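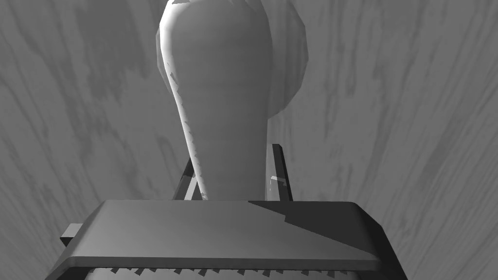
Drucken | Als E-Mail senden

Ticket 1847 – Zelle 2 Prinow, Simulation: Greifer meldet "Griff verloren"
Status: in Arbeit
Standort: Landeg

Di. 13. Juni

07:40 Fehler wieder da. Handgelenkkamera in der Sim ok, Teil steht zwischen beiden Fingern, kurz über der Handfläche. Beim Schliessen Abbruch, Code 335. Log angehängt.

08:15 Kollisionsmodell der Finger geprüft. Stammt noch vom Februar, vor dem Umbau auf die schmalen Finger. Neu exportiert, Sim neu gestartet. Gleicher Code.

09:05 Rückfrage an Voler wg. Reibwert Teil/Finger. Bis Antwort da ist bleibt der alte drin. BITTE nicht selber hochdrehen, sonst passt an der echten Zelle nix mehr.

10:30 Greifkraft 25 N statt Vorgabe, Code kommt später, aber kommt. Also eher Kontakt als Kraft. Schattenkante auf der Handfläche ist nur Licht, hat mit der Erkennung nichts zu tun (kam als Frage aus Gotberg).

11:20 Gefunden?? Nullpunkt TCP steht noch auf den alten Fingern. Korrigiert, drei Läufe ohne Abbruch. Vierter wieder 335, aber erst beim Anheben.

13:10 Antwort Voler: neuer Reibwert kommt mit nächstem Parametersatz. Solange Zelle 2 real nicht umstelen, alter Stand bleibt geladen.

Offen:
- Parametersatz einspielen, Dauerlauf über Nacht
- TCP an der echten Zelle gegenmessen
- Kollisionsmodell auch für Zelle Gotberg tauschen

Drucken | Als E-Mail senden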